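Progress report to the Hollenstein Fund
Small Pan Recipes Project, Sollon Community Kitchen
Prepared by Wycliffe Waweru, project coordinator
Reporting period: January through June

Purpose of the grant

The Fund gave us $4,000 to take the casserole, bake and supper dish recipes in the Sollon card file and rework them for one or two people. Most of the cards were written for church suppers, harvest crews and large families. A good number of the people who come to our kitchen now live alone or with one other person, and they told us they had stopped making these dishes because the leftovers went to waste. The grant pays for groceries, small baking dishes, printing, and part of my time.

What we said we would do by June

In the application we said we would sort the full card file, choose the first set of recipes, test each one at the small size until it worked, and have a draft booklet ready for review. The sorting is finished. The first set has been chosen. Testing is mostly done, with a few dishes still giving us trouble. The draft booklet is behind schedule, and I explain why further down.

Sorting the card file

There are 997 cards in the file. Many are duplicates or near duplicates. Scalloped potatoes alone took up most of a shoebox, and the differences between cards came down to whether the cook used onion and whether the milk was heated first. We put the duplicates together with a clip and kept the one with the clearest directions on top. No card was thrown out.

Some cards list ingredients with no directions at all. Others call for products by a package size that stores no longer carry. "One large can" was a common problem, as was "a box of the usual crackers." Where we could ask the person who wrote the card or someone in the family, we did. Where we could not, we set the card aside under a separate tab so it can be looked at again later.

Sorting took until the end of March. I had planned to be done in February. Handwriting slowed us down more than I expected, and the cards in the back of the drawer had to be handled with care as they were stuck together with what I believe was corn syrup.

Choosing the first set

We picked 11 recipes for the first round. They are: tamale pie, tuna and noodle bake, layered bean dip, chicken and rice, stuffed pepper casserole, scalloped potatoes, corn pudding, baked ziti, cabbage and sausage, apple crisp, and bread pudding.

The dishes had to use groceries that can be bought at the Trorkum market or the discount store next to it, and they had to bake in one small dish. We also leaned toward recipes that had been asked for by name at the lunch table. Corn pudding was asked for more than anything else.

I left out pot roast, which was on the list in our application. It did not make sense to shrink it. A very small roast dries out before it gets tender, and cooks who want one can already buy a single chuck steak and braise it. Baked ziti took its place.

Testing

We tested in the main kitchen in the mornings, before lunch prep started. Each recipe was first cut down by simple division, cooked as written, and tasted. Then we changed one thing at a time. Notes were kept on a sheet for each dish, with the oven temperature, the pan, the time in the oven, and comments from whoever ate it.

Simple division worked for very few of them. These were the main problems we ran into:

Pan depth. When a recipe is cut to a quarter and put in a pan that is too wide, the food sits in a thin layer and dries out. The tuna and noodle bake came out like a cracker the first time. We settled on a loaf pan for that dish and for the ziti, and on a shallow one-quart dish for most of the others.

Eggs. Several cards called for two or three eggs for a full pan, which leaves you with half an egg or less. We tried beating an egg and measuring out part of it. It works, but the cooks who tried it at home did not like doing it and were unsure what to do with the rest. For corn pudding we rewrote the recipe around one whole egg and changed the milk and cornmeal to suit. The result is a little firmer than the original. Most people who tried it said they liked it as well or better.

Canned goods. A half can of cream soup left in the refrigerator usually gets thrown out. We dropped canned soup from the chicken and rice and the tuna bake and wrote a short white sauce recipe that makes the right amount in the same saucepan. It adds a few minutes of work. For beans and tomatoes we kept the can and wrote a note on each page about another recipe in the booklet that uses the rest.

Salt and spices. Chili powder, cumin and black pepper could be divided evenly. Salt could not always be. The cheese in the small dishes makes up a bigger share than it did in the large ones, and two of the recipes came out too salty. We now add salt to the filling only after tasting it.

Oven time. Small dishes cook faster, but the drop is uneven. Scalloped potatoes need nearly as long as the full pan. Apple crisp was done in a little over half the time. We are printing a time range for each dish along with what to look for, such as bubbling at the edges or a knife coming out clean.

Where each dish stands

Finished and ready to print: tamale pie, tuna and noodle bake, layered bean dip, chicken and rice, corn pudding, baked ziti, apple crisp.

Needs one more test: stuffed pepper casserole (the rice is sometimes underdone) and cabbage and sausage (too much liquid in the bottom of the dish).

Still not working: scalloped potatoes and bread pudding. The potatoes curdle at the top before the middle is soft. We have tried a lower oven, thinner slices and partly cooking the potatoes first. The last of these came closest. The bread pudding depends a good deal on the bread. It was fine with a day-old bakery loaf and gummy with soft sandwich bread, and sandwich bread is what most of our cooks have on hand. I would like to get it right with sandwich bread or else say plainly in the recipe that it needs something sturdier.

Home trials

Five households took finished recipes home and cooked them without help. They returned a one-page form for each dish. The comments were useful and in some cases blunt. The tamale pie directions had a step out of order, which none of us had noticed. One cook pointed out that we called for "a small onion" in nearly every recipe and that the small onions at the Trorkum market come only in a three-pound bag. We changed those to half a medium onion.

Several cooks asked for larger type and for the ingredients to be listed in the order they come up. Both changes have been made. Another asked for toaster oven directions. We have tested the apple crisp and the layered bean dip in the kitchen's toaster oven and both were fine with foil over the top for the first part of the baking. We will test the rest over the summer.

Booklet

The draft was due at the end of June and it is not done. I held it back for two reasons. The layout had to be started over when we moved to larger type, and I did not want to send out a review copy with four unfinished recipes in it. The new layout puts each recipe on one page, with the white sauce on the inside back cover where it is easy to find.

Ornen Printing has given us a price for a stapled booklet with a coated cover that can be wiped clean. It is within the amount set aside. They will hold the price until the fall.

Spending

Groceries have cost more than planned, mainly cheese and butter. We spent less than planned on baking dishes after a good number were donated. The two nearly cancel out. Nothing has been spent from the printing line so far. The expense sheet and receipts are attached to the copy sent by mail. I am not asking for any change in the total, only for permission to move the unspent dish money to groceries so we can finish testing.

Next steps

Over the summer we will finish the four remaining dishes, complete the toaster oven tests, and send the draft to the home cooks for one more reading. Printed copies should be ready in the fall. After that we plan to hold a tasting lunch at the kitchen, with each dish made at the small size and set out beside the booklet. 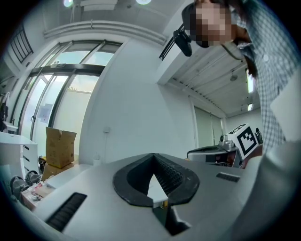

I would appreciate an answer on the grocery money before we shop for the next round of tests. The cabbage and sausage will be first, followed by the stuffed pepper casserole, and the scalloped potatoes after that.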